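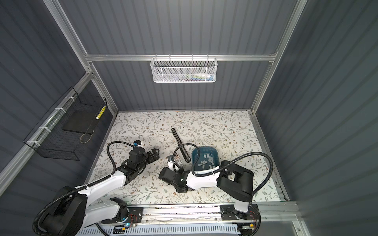
Spent the afternoon at the Jendeo open day and my feet are killing me, but I have THOUGHTS, so, a thread.

First off, finding the place. The sign at the roundabout says Sombatkul, which is the old name of the estate, and my phone wanted me to go to Alter Road. I did two laps of a tile warehouse before I spotted the balloons.

They'd capped it at 200 visitors and split us into groups of 18, which sounds like a lot until you're all trying to see into the same little booth. I got elbowed by a man with a very large rucksack. Twice.

The bit I'd come for was Clitirar, their two-arm bench. Two white and black arms facing a shared worktop, a little blue tray of grey blocks, a long black tool lying between them. Our guide said the blocks are for practising picking up small stuff when it's all in a jumble.

I could have stood there for an hour. I do packing for a living (cosmetics, mostly sample sets) and a heap of tiny identical things lying every which way is my whole working life!

Also can we talk about the floral tabletop?? Little vines and tiny brown flowers all over it. My nan had curtains very like that. I asked where they got it and the guide said she'd find out, so if anyone from Jendeo is reading this, I'm still waiting.

There's a white basket hanging on the back wall with colourful bits poking out of the top, and a black wire one zip-tied up on the left. Made me feel so much better about the state of my own shed. Zip ties hold up the world.

Someone in our group asked how many practice runs they'd logged on the bench and the answer was 1428 — the guide had it written on her hand. Someone else asked if it could do ironing. She'd clearly had that one already today.

Questions were meant to be 5 minutes and went on for ages. Best one came from a girl of maybe nine, who wanted to know what happens if both arms want the same block. Long pause from the guide. Then a proper answer with a lot of hand waving, which I'm going to be turning over all week.

Tea was good, biscuits were gone by the time our group got to them. If you're in a late slot bring your own.

They're doing another one in July and I've already put my name down. Going to ask about the tabletop again — and wear better shoes.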